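自动化设备导论 第九讲讲义
设备采购、预算与排期(桌面机械臂工位)

2019年6月27日 星期四
上课用,没讲完的自己看。错别字课后统一改。

先接上次的尾巴。上次说到需求表,很多组交上来的第一行就是型号。不行。第一行写任务:抓什么、多重、从哪到哪、一小时多少次、放偏多少算失败。型号最后填。表交上来没有任务那一行的,退回。

一、钱怎么分

教学工位的预算分五块,记住顺序:

本体(臂、底座、控制板、电源)
末端(夹爪、指尖、备用指)
感知(相机、支架、线)
工位(台面、背景、灯、料盒、工件)
运行(备件、耗材、运费、工时)

大家写预算的时候前两块写得很细,第三块写一个总数,第四第五块基本空着。我看了各组的草稿,运行那块有一半的组填零。填零的组请想一下舵机烧了怎么办。

举本课的例子,Lotus工位,就是我们实验室靠墙那一套。立项的时候报价单上本体一项是1104,单位看表头,下面都一样。相机加支架加线305。台面、背景布、料盒、工件、灯合起来526。加起来1935。这是第一版,批的也是这个数。

后来发现漏了什么:

延长线和转接头,没写
备用舵机,没写
夹爪指尖的防滑贴,没写
固定底座的夹具,没写(用了别的工位的,借的,要还)
运费,只写了本体的,相机是另一家发的

每一项都不大。麻烦在于要补流程,补一次流程比东西本身贵。所以第一版就要写全,宁可把小件打包成一行“安装辅料”,列个附表。附表要有数量和单价,光写“若干”财务会退。

二、选型:臂

课堂上用的比较对象是两家:Nodon的舵机臂,Bråten的一体关节臂。价格差很多,不比了,比别的。

舵机臂的好处:坏了哪个换哪个,学生能自己拆,支架是标准孔,加东西方便。坏处:回差,发热,走线全在外面。走线在外面这件事写需求的时候没人想,装上以后天天想。线环留短了,腕一转就绷;留长了又会去勾东西。

一体关节臂:干净,准,坏了整节返厂。返厂周期写进排期。Bråten给的书面答复是30天,不含路上。一个学期总共才多少周,自己算。

我的意见,教学用舵机臂,配一套完整备件。做重复精度实验的组去借一体的。不同意的可以在作业里写,写清楚理由就给分。

三、选型:夹爪和工件要一起买

夹爪的开口、指尖形状、工件尺寸,三样东西是一回事。分开买的结果就是夹爪到了,工件到了,夹不住,或者夹住了看不见。入门任务建议用小方块,纯色,颜色跟台面、跟料盒、跟臂都拉开。夹取放盒这个任务看起来简单,排期里请给它留足调试时间,标定、抓取高度、放置点,一样一样来。
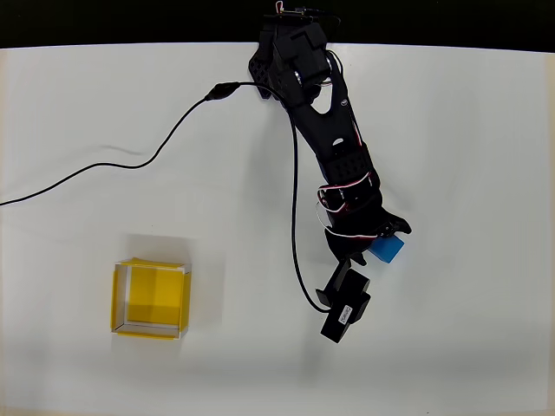 料盒也要写进清单。开口朝上,内壁不要反光太厉害。盒子轻的话底下贴双面胶,不然碰一下就跑了,位置全得重标。双面胶写进耗材。是的,双面胶也要写。

工件数量:每个工位按任务用量的三倍买。会丢,会滚到柜子底下,会被人顺手拿走当镇纸。

四、相机

两种装法,腕上装和顶上装。预算影响不一样:

腕上装:相机要轻,算进末端负载;线要跟着臂走,长度按臂完全伸开再加余量;支架要跟腕部的孔位对得上,对不上就得打印转接件,打印也要钱要时间。
顶上装:要架子,架子要占地方;标定做一次能用很久,前提是没人撞架子;臂自己会挡视野。

两种都装当然好,钱翻倍,还得看主机的接口够不够,带宽够不够。主机这一项很多组默认“实验室有”。请去确认,确认完写上资产编号。没有编号等于没有。

线。单独说一下线。相机线我见过买短的,没见过买长了后悔的。中间加接头可以,但接头要有地方固定,悬在半空一定松。松了以后画面断断续续,你会先怀疑驱动,再怀疑相机,查一个下午。清单里写:相机线,备用一根,线夹一包。

五、台面、背景、灯

白台面,哑光。深色背景布。这两个便宜,效果很大,放在526那一块里面。白台面的问题是脏得快,清洁用品进运行费。

台面尺寸按臂展定,臂够得到的范围之外再留一圈放手、放键盘、放急停。急停不要省,不要放在臂后面。上学期有一组放在臂后面,我不多说了。

灯用固定的,不要靠窗户。早上调好的阈值下午就废了,这个每届都要重来一遍。

六、排期

Lotus的实际经过,五月份下的单,按顺序:

询价,三家,有一家一直没回
填表,改表,再改
审批
下单
本体到货,相机没到
本体先装,空跑
相机到,支架孔位不对,改支架
标定
跑第一个任务

纸面计划里“本体到货”和“跑第一个任务”之间只留了两天。实际远不止。你们做计划时把“等另一件货”单独列一行,当成一道工序,有开始有结束有负责人。没有负责人的等待会无限长。

关键路径一般不在最贵的东西上。这次卡在支架。支架是清单里最便宜的几样之一。

七、Pliston的报价怎么读

Pliston是打包商,给的是整套工位价。看着省事。读的时候查几点:

含不含安装调试,调试到什么程度算完(让他写任务,跟需求表第一行对)
含不含备件,备件是哪几样
软件授权是一次性还是按年,按年的从第二年起谁出钱
保修从发货算还是从验收算
发票能不能拆开,设备和耗材走的不是一个口子

保修起算日这个一定要问。货放在走廊里没拆,保修在走。

打包价比散买贵一些是正常的,他帮你担了配不上的风险。组里没人拧过螺丝的,考虑打包。有人手的,散买,省下来的钱放备件。别省下来再买第二个相机。

八、验收

验收单照着需求表抄,一行对一行。供应商在的时候当场跑,跑完签字。项目不用多:上电、各关节走全程、夹爪开合、夹住工件保持、相机出图、线在全程范围内不绷。最后那项容易漏,臂要走到最远的几个姿态去看,只在中间晃两下不算。

拍照,存档,序列号抄下来。包装箱至少留到保修期过半,返厂要用原箱。箱子堆哪儿也提前想好。

作业

每组交一份两页以内的采购计划。第一页需求表加预算表,五块都要有数,附表另算不占页数。第二页排期,标出关键路径,标出每一段等待的负责人。臂选哪一种要写理由,三句话够了。

预算上限按Lotus第一版的总数,超的写明超在哪里、砍哪一项能压回来。运行费不许填零。

下一讲讲维护记录怎么写,把自己工位的备件清单带来,纸的,不要手机上给我看。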